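Main page – Contents – Random article – Recent changes

Wallel is a method for teaching robots to grasp by recording people at work with a hand-held gripper. Developed at the Storkach lab, it needs no robot at all until training is over – a wonderfully light way to gather data!
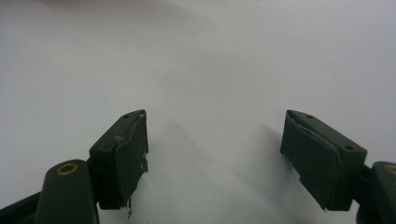
Wallel learns from wrist-view video, and its first set, Trivier, holds 286 demonstrations of 31 tasks. Pads fray and scuff like the green ones on these two fingers, so the training set mixes worn pads with fresh ones. A later version, Tilahun, adds two-handed tasks.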